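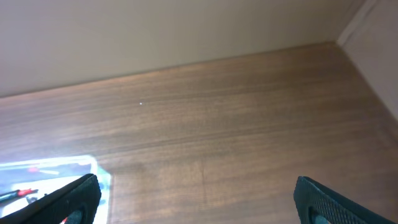
Sandra Clegg thought a robot that clears a desk was already a solved thing, and she told us so when we asked for comments on our proposal. "You can buy one that vacuums," she wrote. "How much harder can pens be?"

A lot harder, in our view. A vacuum robot never has to pick anything up. It drives over the mess, and if it misses a spot it drives over it again next time. Putting a pen in a tray means finding the pen, closing on it, lifting it without a slip and letting go in the right place. A person does all that while talking on the phone.

What we tested

Our project, which we called Amstead, ran in August. The job was plain: take small things off a wooden surface and put them in a clear plastic tray. We made 206 attempts and left out 6 where the software crashed before either arm moved, so our results cover 200. A person was allowed to reset the arms between attempts but not during one.

We started with pens and markers and moved on to hand tools. I expected the tools to be easier, being heavier and less likely to roll. Jade Tapley expected the opposite and was closer to the truth. A thin metal shaft lying flat gives the fingers very little to hold, and a small wrench can turn as it comes up. The handle of a screwdriver is the friendly part, if the arm goes for the handle.
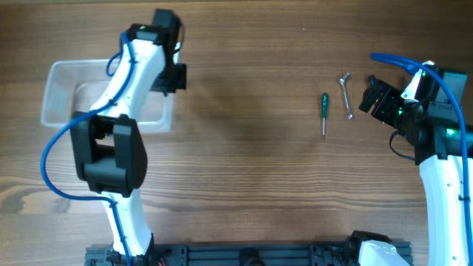

What we found

The best run was 13 items in a row with no help. That is the number people will want to quote, and I would ask them not to. It came late in the project, with pens only, after we had changed the starting positions to suit the arms. With tools we never got past 3 in a row.

Speed was worse than I had hoped. Jade cleared the same surface by hand before the arms had finished their first item - and she was not hurrying.

Could this work on a shop floor? Maybe at one bench, with the same few tools always laid out the same way. For a kitchen drawer or a kid's desk I don't see it yet. We did not test cluttered surfaces, and our results should not be stretched to cover them.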